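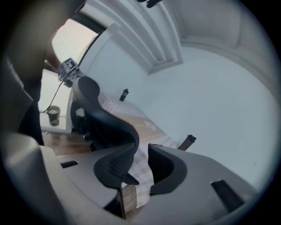
Nathalie Doucette: Have you tried moving the table away from the window before you go ordering new parts? Mine did the same thing all last winter and it was the draft getting under the top.

Home Products Help Desk My Tickets Log Out

Ticket: white table rocks and creaks on wood floor
Product: Boychuk side table
Status: open

Hi Nathalie, thanks for jumping in! I hadn't thought of the window at all, so I gave it a go. I pulled the table out into the middle of the room (took everything off it first, then put it all back, then took it off again, you know how it goes) and it still rocked. A bit less, maybe? The planks are flatter out there, so I'm not sure that proves anything about drafts.

So, what I've done up to now, in case anyone from Boychuk is reading. Tightened all the bolts with the little key from the box. Flipped it over and checked the feet, and one of them turns forever without going up or down, which I'm guessing is the culprit. Stuck a folded piece of cardboard under that corner. It held for 8 days and then went flat, and I was back to my pens rattling every time I leaned on the thing.

Update, 2022-01-29. Brayden Beaulieu from support wrote back and asked me to unscrew the foot completely and look at the threads. They're chewed up on one side! He's putting a replacement in the mail and says it should take 7 days. In the meantime he suggested a felt pad, doubled over. I had some in the kitchen drawer so that's on there now, and so far I can type without the whole top wobbling.

The creak is still there, though. It only happens when I push on the window side, and it sounds more like the floor than the table to me. Nathalie, did yours creak too, or only rock? I'll leave the ticket open until the new foot gets here and I've had a chance to screw it in.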